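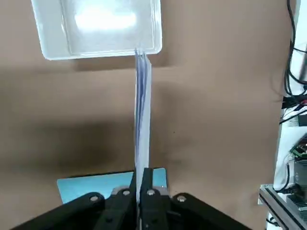 Figure 3. Paper stack and translucent plastic tray, sheets held upright beneath the rim. Blue and purple marks show along the edges.

3.2 Filing of loose sheets

Desk paper was the messiest category by far. 709 sheets came in from the Nastau office in April, mostly white, mostly used on one side only. After weeding out duplicates — 582 left. Of these 532 went into trays, the rest to the Gridska binders (see 3.4).

Trays were shallow, rounded corners, raised rim. Stacks were squared up on their long edge before going in. This matters more than we expected. A stack that fans at the top catches on the rim, and the outer sheets crease. Thin stacks worse than thick ones, as they bend. Apaza sorted by ink colour first, then by date; Huamán did it the other way round and was slower, though his trays had fewer misfiled sheets. We did not time the two properly so no figures are given.

Clear plastic has one drawback: glare. Under the ceiling lights labels on the bottom face were hard to read, and both sorters ended up tilting trays to check them. The Rodrigues labels (matt, stuck to the short side) were easier but peeled off by the end of the mornning. Still using them — nothing better to hand. Heavier card was tried for the dividers and dropped, took up to much depth.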